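Search this site
Type and press enter

19 Jan 2024 | By the Testent newsletter desk
2 min read

Sarkville drop-in counselling: November figures

The Tumari alcohol and gambling support service took 1826 calls in November. Call handlers referred 15 callers to the residential unit at Nguyen-Tran House. Waiting time for a first appointment is now up to 2714 minutes, counted from the end of the call. Repeat calls within the same day are logged once. Figures for text messages are held separately and will appear in the next issue. Services should send corrections to the Sarkville office in writing. 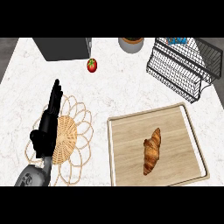 Woven placemat on a white marble countertop. Computer render.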